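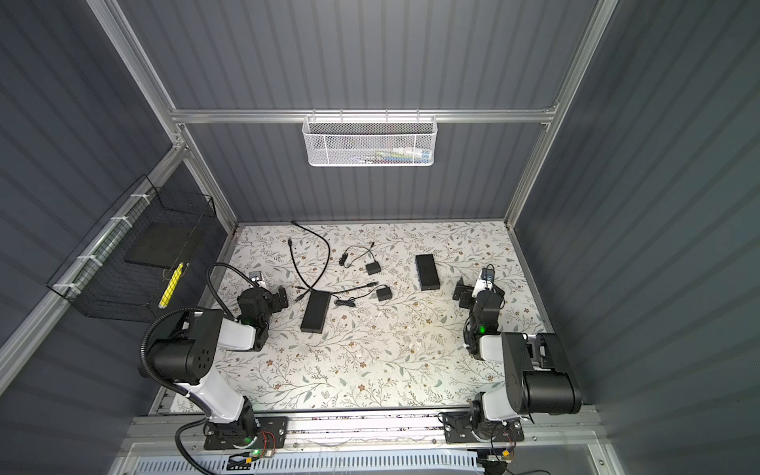
千葉の実習室で片づけ班になりました。レポートのテーマは「黒い電子小物をどう片づけるか」です。地味ですよね(笑)。でもやってみたら、これがけっこう面白かったんです!

最初の悩みは、とにかく全部黒いこと。ケーブルもアダプターも、葉っぱ模様の白い敷物に広げればよく見えるのに、引き出しに入れたとたん見分けがつかなくなります。実習室の利用者にアンケートを配ったら65人が答えてくれて、うち57人が「アダプターを探して困ったことがある」とのこと。やっぱりみんな困ってた! 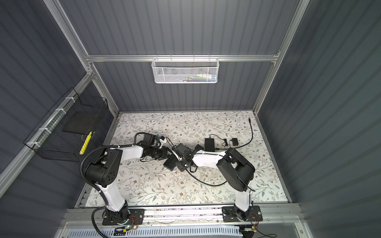 そこで注目したのがワイヤーメッシュのかごです。後ろのレールに白いかご、左側に黒いかご。網なので中の色がちらちら見えるのがいいんですよね。左のかごは結束バンドで留めてあり、黄色いマーカーみたいな目立つ物は一目で見つかります。問題はやっぱり黒い物で、黒いかごに黒いパッドだと、慣れるまで目が素通りしてしまいます。

指導のStijn Claeys先生には「色より形で分けてみたら」と言われました。なるほどと思って、長いケーブル、大きめのアダプター、小さい箱ものに分ける案を作りました。ケーブルがつながったままのアダプターをどこに入れるかは、班でかなりもめました(私は外さない派です)。

かごの追加は1個430円で見積もっています。ラベルの文字の大きさはまだ決まっていないので、12月の発表までに何種類か印刷して比べる予定です。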